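4 Setting up storage locations

4.1 Before you start

Locations must exist in Kuvano Stock before any items can be received. If you import items first, they are placed in the holding location HOLD-00 and have to be moved one at a time.

You need the following:

- an account with the Supervisor or Administrator role
- a label printer that has passed the test print in section 3.6
- a floor plan with the aisles numbered
- the location worksheet (Tools > Downloads > Location worksheet)

Only one person can edit the location tree at a time. If the tree is locked, the name of the user holding the lock is shown in the upper right corner. An administrator can release the lock from Tools > Sessions. Unsaved changes made by the other user are lost when this is done.

4.2 How location codes are built

A location code has up to four parts, separated by hyphens: zone, aisle, shelf, bin. The code B-04-3-12 means zone B, aisle 4, shelf 3, bin 12. Zone is a single letter. Aisle and bin are always two digits. Shelves are numbered from the floor up, starting at 1.

Do not use the letters I or O for a zone. Scanners read them correctly, but they are often mistyped when a code is entered by hand.

Parts may be left out from the right. A-02 is a valid location and can hold stock directly, for example pallets on the floor. Once a location has locations under it, it can no longer hold stock of its own.

4.3 Creating locations by hand

1. Open Setup > Locations.
2. Select the parent in the tree. For a new zone, select the site name.
3. Click Add.
4. Enter the code part. The full code is filled in by the system.
5. Choose a type: Floor, Shelf, Bin or Hold.
6. Enter the weight limit in pounds. Leave the field blank if no limit applies. Do not enter 0, which blocks all stock from the location.
7. Click Save.

Repeat steps 2 to 7 for each location. To add a run of bins, enter the first and last number in step 4 with two periods between them, such as 01..24. The type and weight limit are then applied to the whole run. A single run cannot contain more than 99 bins.

4.4 Importing locations from a worksheet

Use the import if you have more than 100 locations to create.

1. Fill in the worksheet. Do not rename or reorder the columns.
2. Save the file as CSV with comma separators.
3. Open Setup > Locations > Import and select the file.
4. Click Check. Rows with errors are listed by row number.
5. Correct the file and repeat step 4 until no errors are listed.
6. Click Import.

CAUTION: The import cannot be undone. Make a backup (section 9.2) before step 6.

A file of 1,050 rows takes some four minutes to import. Leave the browser tab open until the summary is shown.

4.5 Labeling bins

Each bin needs one label on the outside of the wall that faces the aisle. Labels on the inside are hidden when the bin is full and wear off sooner.
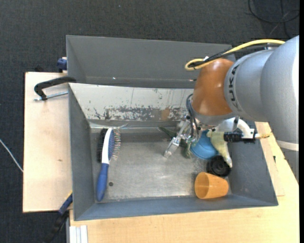
Wipe the surface with a dry cloth before applying the label and press from the center outward. On textured plastic, use the Haver high-tack roll and wait one hour before scanning. Standard labels can be used on painted metal and on shelf edges.

To print labels:

1. Select the parent location in the tree.
2. Click Print labels.
3. Choose the label size. The default is correct for most bins.
4. Enter the start position if the sheet is partly used.
5. Click Print.

A print job can hold up to 200 labels. Larger jobs are split by the system, and the printer pauses between parts until you press Feed.

Note: If a label is damaged, print a replacement with the same code. Do not create a new location.

4.6 Checking the setup

1. Sign in on a Trondora scanner and choose Location check.
2. Scan the first label in an aisle.
3. Compare the code on the display with the position on the floor plan.
4. Scan the remaining labels in the aisle in any order.
5. Press Done. Labels that were not scanned are listed.

Error 249 means that the label was printed before the location was saved. Save the location, wait for the scanner to sync, and scan again. If the error remains, print the label again.

When all aisles have been checked, change the site status from Draft to Live. Continue with section 5, Items and units.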